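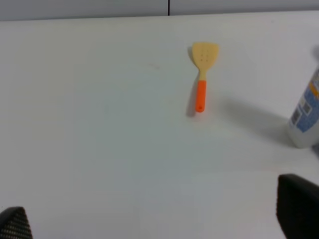

Re: Left finger pad, cell 2 (Hattar bench)

From: Randa Sabbagh
To: cell-maintenance list
Date: Monday, August 29, 2022

Majdi Nseir wrote:
> Spatula picks are slipping on the orange handle again. I re-taught
> the approach twice. Do I change the pad or the grip force? Also,
> does the bottle have to come off the table for the check?

Change neither yet. Check finger zero first. It was last set in July, before Imad swapped the wrist cable.

1. Stop the job and open the fingers all the way. Both tips should show in the bottom corners of the wrist view, with the spatula between them and its blade toward the wall.
2. Close on the 22 mm gauge block. If the readout is off by more than 0.3 mm, redo the zero and save it.
3. Clean the crosshatched face of the left pad with a dry brush. No solvent, it lifts the glue.
4. Run 7 picks at the current force setting (320). Write down each slip.
5. If it still slips, replace the pads as a pair. Part 162, second drawer. Torque is on the card in the lid.

The bottle can stay at the right side. Its shadow reaches well toward the spatula, so if the detector draws the box too wide, raise the threshold one step and leave the lamp alone.

There is a faint reddish smudge on the table, left of the spatula. Wipe it before you save a new background.

Dalal has the gauge block until noon.

Randa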